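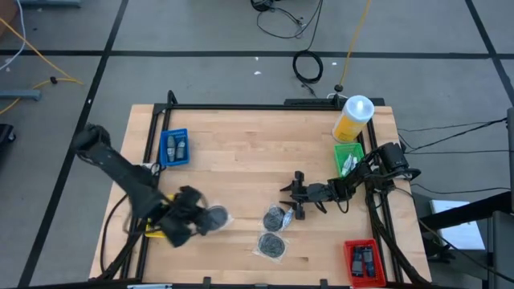 Packaged discs on the sorting table, with the blue basket at the far left.

Foulkes Small Parts Program - Progress Report to the Drorkadov Fund
Reporting period ending June

1. Purpose of the grant
The Drorkadov Fund supports the sorting and repacking of donated small parts at the Brakcombe workshop. Goods arrive in mixed cartons and are prepared for release to repair classes and community workrooms. This report covers the work completed in the period and the items still outstanding.

2. Work completed
The program received 51 cartons during the period, and all have been opened and logged. Sorting is carried out on light wooden tabletops, where each packet is checked for a sound seal and a legible entry in the log before it is assigned to a basket. Plastic baskets in different colors have replaced the cardboard trays used last year. They are easier to clean, and the open mesh type allows the contents to be checked from the side.

A revised basket plan was adopted in the second month. Under the plan, each color is tied to one class of goods for the length of a session and is released only when the log has been signed.

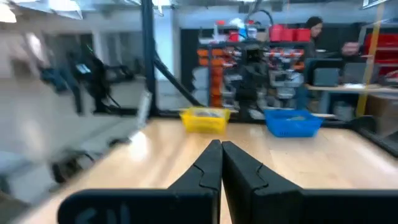 The plan has reduced the number of packets returned for a second check, and the Wednesday session now closes on time in most weeks. Storage has also improved. Four categories that were previously held together have been separated, and the parts bins are being relabeled to match the Mamow stock list.

3. Items outstanding
Bagged goods remain the slowest part of the work. The bags are received in several sizes and do not stack well - a shallow basket holds very few of them. The program proposes to trial a deeper basket in the next period.
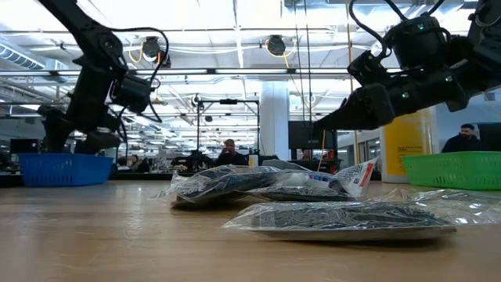

Bagged items awaiting sorting, between the blue and green baskets.

4. Expenditure
Spending is within budget. Of the equipment line, $2,000 remains uncommitted, and the program requests permission to carry this sum forward for the purchase of deeper baskets and replacement labels. Six cartons of bagged goods will be held back until the trial begins.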